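Folding a blue cloth, and what it proves

Amancay Cáceres has judged enough student robotics to be suspicious of any project with a good name. Prondesance has a good name. It is what the eleven students in the Rivero engineering club call their attempt to teach a gripper to fold cloth, and when I asked Cáceres, who supervises the club, what the word meant, she said she had asked them the same thing and had not been given an answer.

"They liked the sound of it," she said. "I let it go. I had bigger arguments to win."

I went to Rivero expecting a pitch. School robotics clubs usually have one ready: the future, the jobs, the young minds. Cáceres gave me coffee and a list of what doesn't work. The folding, for one. On the afternoon I visited, the club had been at the cloth problem for seven weeks, and in her view they had a method that was good at picking up a corner when the corner was already sticking up.

"Which is most of what you see in demo videos, by the way," she said. "Somebody has prepared that cloth. Look for it the next time."

The club began the year with a different plan. They were going to enter the sorting event at the Arancibia student meet, where you move blocks from one bin to another and are scored on speed. Blocks are friendly. They stay the shape they were when you last looked. Two of the older students found this dull and argued for fabric, and the vote went their way by a margin Cáceres describes as "one person being out sick."

She was against it, and she is still a little against it. Her objection is about time. A club that meets after school, with students who also have exams and buses to catch, gets very few good hours, and she thinks a large part of them went into a problem that university labs find difficult.

"I'm told that is inspiring," she said. "For whom? The kid who spends the whole session re-laying a piece of cloth is not inspired. She's bored, and she's right to be."

Was any of it worth doing, then? Cáceres took a while over that one. She said the students had become good at describing a failure. In the first weeks their notebook said things like "did not work" and "worked better." Now the entries say which finger touched first, what the edge of the cloth was doing, whether the hand came in too low. She showed me several pages. The handwriting changes from line to line and there is a fair amount of crossing out, and it is the most convincing thing I saw all day.

Much of the work is done with a two-finger gripper that a student holds and guides by hand, recording each attempt so that it can be used later as a lesson for the machine. Cáceres is careful about this part. When visitors hear "the robot is learning," she says, they picture something the club does not have.

"A teenager is doing the folding. The teenager is very good at folding. We have a lot of recordings of a teenager folding. Whether the machine gets anything out of them is a separate question, and we don't have a proud answer yet."

The setup is plain: a white tabletop, bright, even light, and a sheet of blue fabric. The gripper is black, with brass bushings in the arms and a shiny teal ring by each finger, which the students are fond of and Cáceres considers an extravagance. The approach is always the same, or is meant to be. One finger comes in on the cloth side of the edge, the other stays over the bare table, and the gap between them is lined up with whatever bit of fabric has lifted. 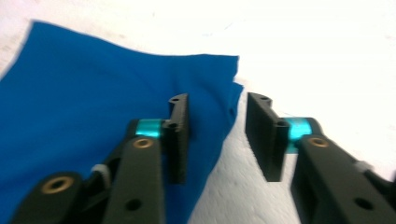 What the visitors were told

Pilar Henríquez, who teaches the younger classes and helps out with the club, is more cheerful about all of this, and she and Cáceres have clearly had the conversation many times. They had it again in front of me.

Henríquez thinks the cloth was the right choice. Her case is that blocks let students get away with not looking. "With the blocks they'd run the program and go talk to their friends. With the cloth you can't. You have to watch it the whole way in."

"You have to watch it because it fails," said Cáceres.

"Yes," said Henríquez. "That's what I said."

They agree about the open evening. In November the school invited parents and a local supplier, Sultent, which had given the club some parts and wanted to see what had become of them. The club showed three folds. Two went well. The third ended with the cloth pushed into a heap at the side of the table, and a student explained to the room, calmly and in some detail, why that had happened. The write-up that went home to families mentioned the two good ones.

Cáceres asked for it to be corrected. It was, eventually, in a line at the bottom of the next newsletter. She knows how this makes her sound.

"People think I'm being hard on the students. The student who explained the bad one was the best thing in the evening. Why would you leave her out?"

I asked whether they would take the cloth to Arancibia after all. There is an open category this year, with no scoring for speed, and Henríquez would like to enter it. Cáceres wants to see the gripper deal with a cloth that has been dropped on the table by someone outside the club, with no lifted corner to help it along. She has set that as the condition. The students have told her it is unfair. She has told them she would be happy to discuss it once they've tried it, and so far they have tried it on one afternoon, without much to report.

I left wanting to be more enthusiastic than I was. The club's own claims are modest, and the inflated ones come mostly from adults standing near it. I would still like to know what the recordings are good for, and so would the two women in charge of making them. Henríquez walked me to the door and said I should come back when it was working. Cáceres, stacking chairs behind her, said I could come before that if I liked, and to bring my own towel.

Contact the editors | © 2023 | Back to top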